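Tidy Up, Robot

Drorimlow's two arms work over a marble top, jungle animals on the walls. Padlock-shaped things, a bottle, a lidded cup. The chore - clear the table.

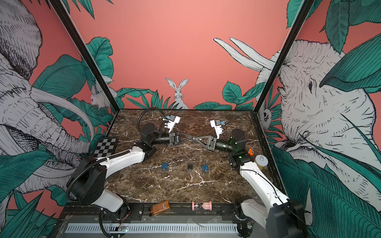
Ostwood has been at it since September. 2664 tries logged, mostly small stuff. Clena wants the same for kitchens, Morais for packing benches. Niether is close. A person needs 22 seconds, no training. Soft things still a mess, and shiny counters are hard on cameras.
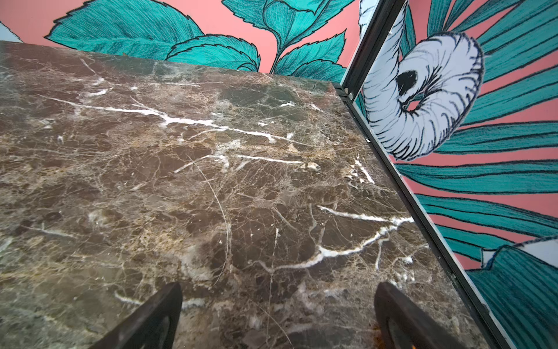
Marble and two fingers, from the gripper's side.

Ask again in a year. Keep the sponge.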